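3.2 Table coverings and the shared meal

Before we get to the interviews proper, it may help to say a little more about what we mean by a "dressed" table, as the word came up again and again and our participants did not all use it the same way. For some of the older members of the Stesorbridge supper clubs, a table was dressed once it had any cloth on it at all, even an oilcloth with a burn mark. For others the cloth was only the start, and a table without something pretty in the middle was still, as one woman put it, "in its dressing gown." We have gone with the looser of the two meanings throughout, partly to keep our coding simple and partly out of fondness for the people who hold it.

Everyday cloths in our sample leaned heavily towards pale grounds with a quiet repeating pattern. Checks and lattices were the favourites (Figure 2), followed by small florals, with plain white kept back for Christmas, christenings and funerals. Several participants told us that a pattern "forgives" — it hides the faint tea stain that a plain cloth would show to the whole room — and we heard this often enough that we added it to the codebook as a theme of its own.

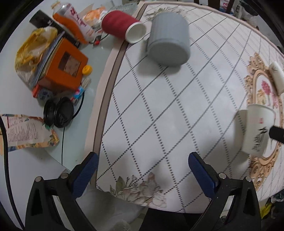 Keerthana Nair
Household Customs Research Group, Stesorbridge

Figure 2. Lattice-patterned cloth with a taupe border stripe and a red paper cup.

The survey itself went out in August to households in Stesorbridge and the neighbouring district of Ginditz, and drew 3,869 usable replies, a good many more than we had dared hope for. From these we invited 300 households to keep a mealtime diary, and 200 saw it through to the end. We are grateful to every one of them, including the family who posted theirs back with a recipe for plum slice tucked inside the cover. Diaries were kept for 30 days, with entries for the evening meal only, and people were asked to note what was on the table before any food came out.

One finding surprised us. We had expected cloths to come out mainly for guests, and in Ginditz that was largely so. In Stesorbridge, though, diarists were just as likely to lay one when eating alone. Mr Wijaya, a retired bus driver, wrote that he put the cloth on at six o'clock each evening and took it off again at seven, and that the hour in between was "the part of the day with edges." We have thought about that line a great deal, and it has coloured how we read many of the shorter entries, where people recorded the cloth but gave no reason for it.

Centrepieces were more varied, and harder to sort into neat categories. Fresh flowers were the most admired but by no means the most common, and diarists spoke frankly about the price of them through the winter. Dried stems, fruit bowls, candles and framed pictures all did the same job in different homes. Floral subjects were well liked among the pictures, with carnations and roses named most often, and they tended to stay in favour long after the season for the real thing had passed. 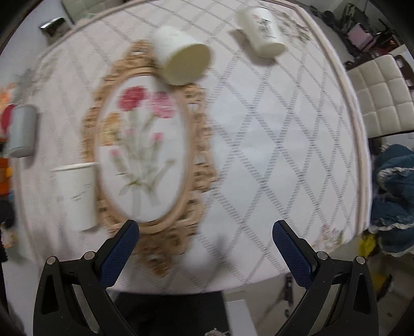

MATERIAL CULTURE OF THE HOME

3.3 Keeping, lending and handing down

Cloths travel. Nearly every diarist who owned more than two could tell us where at least one had come from, and the chain was often longer than we expected — from an aunt, who had it from a neighbour, who had bought it at the old Truveck drapery before it closed. Lending was common as well, mostly for birthdays and wakes, and a borrowed cloth was always to be returned washed and ironed, a rule on which our participants were firmer than on almost anything else we asked them.

What people did with a worn cloth was less settled. Some cut them down for napkins, some moved them out to the shed or the picnic basket, and a fair number kept them folded in a drawer with no plan for them at all. We return to these drawer cloths in Section 4, where we look at how they were spoken of by the younger members of each household.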